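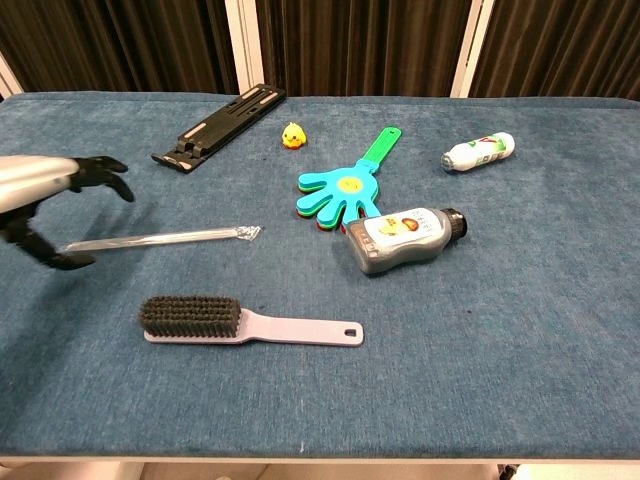 Skiria Folding Laptop Stand, Black

A stand for people who have been told to sit up straight and would like the laptop to meet them halfway. The Skiria folds flat, weighs next to nothing in a bag, and lifts your screen out of the zone where your chin lives.

We have sold stands at Drundmont for 9 years, and most of them were too heavy to carry or too wobbly to type on. A few managed both. The Skiria is a plain black plastic frame with slots cut along its length and pale beige pads for grip. It has no lights, no app and no cup holder. We asked.

What it does

Opens out and raises the back of your laptop to one of 4 heights. The lowest is for typing. The highest is for video calls, when you'd like your coworkers to see your face and less of your ceiling fan. The two in between are for people who enjoy adjusting things.

When you're done, it goes down flat. Slide it into the sleeve pocket of a backpack, or leave it lying on the table, where it takes up less room than the mail.

The pads

Beige, and we get letters about this. Eyerusalem Tesfamariam, who buys our desk goods, asked the maker for black ones and was sent a very polite message about beige. We've grown fond of them. You can find them in a dark bag, and they keep a laptop from creeping toward your lap during long emails.

Wipe them with a damp cloth when they get dusty. Don't use rubbing alcohol, which leaves them shiny and a bit slick.

What it sits well on

Wood, glass, laminate, stone. It is also fine on felt and other cloth-covered tables, which is worth knowing if your workspace doubles as a craft table or a card table. On fuzzy cloth, press down once on each side after you open it so the feet settle. On a very thick tablecloth it will rock a little, and so will your coffee.

We don't recommend beds. People ask every November, when it gets cold and working from bed begins to sound like a plan. The stand will hold up. The mattress has other ideas.

Details

Color: black, pads pale beige
Frame: plastic, slotted
Heights: 4
Folded: flat
Weight: 300 grams
Laptop size: up to 16 inches
Assembly: none
In the box: one stand, one leaflet in very small type

Questions we get

Will it hold my old laptop, the heavy one?
Probably. If you need both hands and a deep breath to pick it up, look at the Rirura desk riser instead. It's metal, it doesn't fold, and you'll never want to move it again.

Can I type on it all day?
You can at the lowest setting. Any higher and your wrists will file a complaint, so plug in a keyboard.

Does it block the vents?
No. The slots let air through from below. If your laptop still sounds like a hair dryer, that's between you and your browser tabs.

Can I use it for a tablet or a cookbook?
A tablet, yes, at the lower heights. Mehrangiz Ranjbar in our returns department keeps a cookbook on hers and says it works well until you need to turn the page.

Does it come in other colors?
It comes in black.

How do I fold it back up?
Take the laptop off first. Then push the lifted part down to the base and bring the two long sides together. If it resists, you've left it locked in the top notch. Lift, lower, try again. Please don't stand on it. We can tell.

Shipping and returns

Orders placed before noon on Friday go out the same afternoon. Later orders wait for the next working day, as do we. You have a month to send it back in any box you like, as long as the stand is in it. Scuffs from normal use are fine.

Often bought with

Alipour zip sleeve, gray, fits the folded stand and a charger
Rirura desk riser, fixed height
Replacement pads for the Skiria, set for one stand, beige (see above)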